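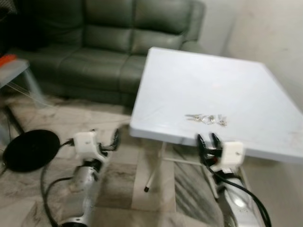
Small objects remain the hardest part of a gripper trial, and the comparison run at the Ganstead test apartment through December was planned with that in mind. The apartment is furnished as an ordinary home, and the two arms work among the furniture at normal household heights. For the key task, a small cluster of silver keys and a ring lies on a white folding table in front of a green leather sofa, and both arms approach with their black fingers open. Metal on a plain white top gives the camera very little to work with. Keys also lie nearly flat, so a finger that comes in a few millimeters too high closes on air, and one that comes in too low presses against the table and stalls.

The trial compared two sets of fingers, supplied by Drolix and Tudose, on the same pair of arms and under the same controller, a Drarkent unit already in service at the site. Keeping the arms and controller fixed was a condition of the work. Earlier comparisons had changed several parts at once, and the results could not be traced to any one of them.

Each set was given the same 20 household tasks. These included lifting keys, turning a page, picking up a coin, folding a dish towel and passing a cup from one arm to the other. In all, 2,424 attempts were logged, of which 892 involved objects less than an inch thick. An attempt was recorded as complete when the object had been raised clear of the surface and held for 7 seconds.

The Drolix fingers are the stiffer of the two. They performed well on keys and coins, where a firm tip can be worked under an edge, and they held their alignment throughout the month. Their weakness was cloth. The towel slipped on a large share of attempts unless the operator raised the closing force, and at the higher setting the fingers left marks on paper.

The Tudose fingers bend slightly under load. Operators found them more forgiving when the approach was a little off, and they were preferred for the cup and the towel. On thin metal objects the same softness worked against them. The tips spread when pressed to the table, and a key that had been lifted often swung around before it could be set down.

Cables proved to be a larger concern than the test plan had allowed for. Both sets draw power through a line that runs outside the forearm, and a wide turn of the wrist can pull it tight. Staff changed the length of the loop twice before settling on one that cleared the furniture without dragging on the joint.

The written findings were issued to participating sites on February 7, 2024. They recommend the Drolix set for work with small rigid items and the Tudose set for fabric and drinkware, and they ask that any site using both keep a separate force setting for each. A second round will repeat the key task on a dark table and on a patterned cloth, with the camera at its present height.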